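Dunholm to publish Wuka school comedy series in English

Dunholm has acquired the English-language rights to Cekent, a school comedy light novel series by the author Omoregie, and will publish the first two volumes in August. The books will be issued in print and as e-books on the same day. Further volumes will follow at intervals to be announced.

The series was first serialised on Wuka, the online fiction platform, where chapters appeared in short instalments. The Dunholm edition follows the collected text, which the author revised before its first appearance in book form. Chapter divisions have been kept. Recaps that opened the online instalments have been removed, and a small number of continuity errors have been corrected with the author's approval.

Cekent is set in a boarding school where pupils are sorted into study houses by a single entrance paper. Marks in later tests may be traded between houses, lent at interest or forfeited in formal disputes. The narrator misreads the instructions on the entrance paper, is placed in the lowest house and spends the first volume attempting to repay a debt of 50 marks that was entered in the wrong ledger. The second volume covers the winter term and the inspection of the school library.

Each chapter begins with a test question and a set of pupils' replies, followed by a marker's comment. Many of these depend on wordplay. The translation replaces a joke only where a literal version would make no sense to an English reader — in all other cases the original is kept and explained in a note at the back of the book. Volume one carries 20 such notes. 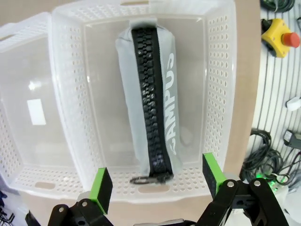
Names are given in the order used in the original, and forms of address between pupils are retained. School terms such as "form tutor" and "detention" follow British usage. The illustrations printed in the first edition are reproduced in full, with lettering inside the artwork translated beneath each plate.

Both volumes will be available through bookshops and from the Dunholm website. The e-book edition will be supplied in EPUB format, with linked notes and adjustable text. A sample consisting of the opening chapter of volume one will be placed on Wuka before publication and will be free to read without an account.

Review copies are available to press, librarians and booksellers on request. Requests should state the preferred format and be sent to the Dunholm press office, which can also supply cover files and extracts of up to two chapters for reproduction.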